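Last updated: 2021-02-08
Filed under: Home & Desk > Tables > Long-term reviews

Sidero Wolamel work table, in white

So I finally caved and bought the Wolamel. My old table was a hand-me-down from my aunt and it wobbled so badly that I'd stopped trusting it with a full cup of coffee, and my friend Laine Ozoliņš had been raving about hers since last May. I paid $378 at Ljungberg, the store out past Borkville, and that included delivery to the curb. Only the curb, mind you. Getting it up my front steps was me and my neighbor Nigel and a lot of bad language.

Putting it together took me most of an evening. The legs go on with 12 bolts and the holes lined up fine, but the hex key in the box is soft junk and mine had rounded off by the third leg. Use your own! The instructions are all drawings, and step 7 shows the crossbar upside down. I put it on wrong, took it off, stared at it for a while, and put it on right.

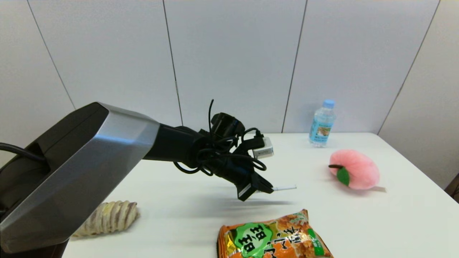 The Wolamel with the white top.

OK, the good stuff. It doesn't wobble. I lean on it hard when I'm cutting fabric and it just stays put. The height is great for sitting, a tiny bit low for standing (I'm tall, so your back may disagree with mine). There's enough depth to lay out a whole pattern piece and still have somewhere to park the pins, and I love that there's no lip around the edge to catch the cloth on.

White was a gamble, I know. Every thread and crumb shows up on it. I wipe it down with dish soap and warm water and that takes care of nearly everything – the one thing I couldn't shift was a line of blue marker, which took rubbing alcohol and about 30 minutes of grumbling. It also bounces light back up at you, so if you've got a bright lamp right overhead you'll want to move it off to one side. In the daytime I really like it, though. Dark thread is so much easier to find.

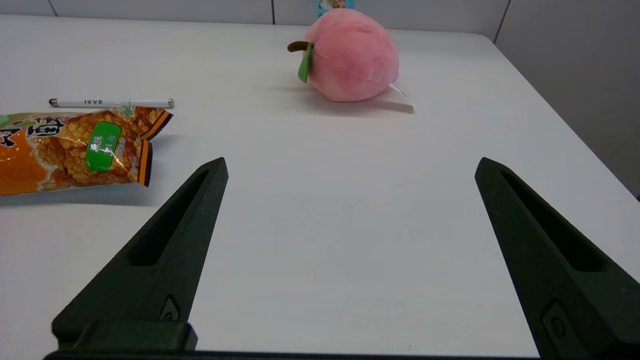
My other gripe is the feet. They're little plastic pads, and one fell off the first time I dragged the table across the rug. I emailed Sidero and got a nice reply from Yesenia Contreras, who mailed me a whole new set for free, but it did take three weeks and I had a folded cereal box under that leg the whole time. The new ones have stayed on so far. I lift instead of dragging now, so who knows.

Would I buy it again? Yep, at this price. If you see it on sale, grab the matching shelf too, because I skipped it and now mine's out of stock.

Questions or corrections? Contact us | © 2021 | Back to top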